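Ticket: label printer skips every other label after the May update
Product: Jillum label software, desktop version
Opened by: Lambros Panagiotou
Status: solved, leaving my notes in case they help somebody

Hi all! So I run the stock labels for our kitchenware shelves at Parnavell, and since the May update my printer spits out one good label, then one blank, then one good, and so on. Drove me nuts all morning. I was in the middle of a batch for the table stuff, colander, red squeeze bottle and the rest.

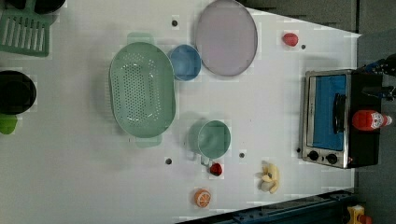
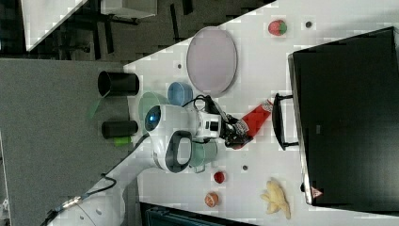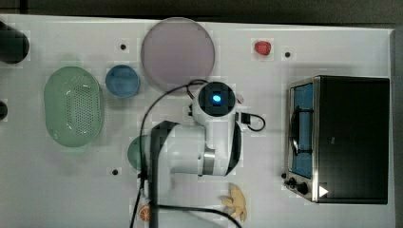
What I tried first (none of it worked):

Turned everything off and on. Same thing.

Swapped the USB cable for the one from the Spanos scanner. Same thing, plus now the scanner was unplugged and I forgot about it until after lunch (sorry, Charalambos).

Ran the gap sensor calibration from the front panel. It fed a bunch of labels, blinked green, and went right back to skipping.

Put in a brand new roll. Same!

Then I opened the log file, and there were 1,672 lines in it saying "media length mismatch, using default." That got me looking at the page setup, and the update had reset my label height to 54 mm. Mine are way shorter than that, so the printer figured one label ran into the next and fed both. I typed the right height back in, hit save, printed one test... and it skipped again. Argh.

Reply from Charalambos Galanis, 2:20 pm:
Check the driver too. The height is stored in two places, and the driver wins. Go to printing preferences, stock, and edit it there, then restart the print spooler. Also, please plug my scanner back in.

Back to me: yep, that was it! The driver still had the 54. I changed it, restarted the spooler, and ran 20 labels in a row with no blanks. Then I ran the whole Boker order and that came out fine too.

One thing still open: the preview window draws the label at the old size. Prints are good, so I can live with it, but if anyone knows where that setting hides, please post it under this ticket. Scanner is plugged back in.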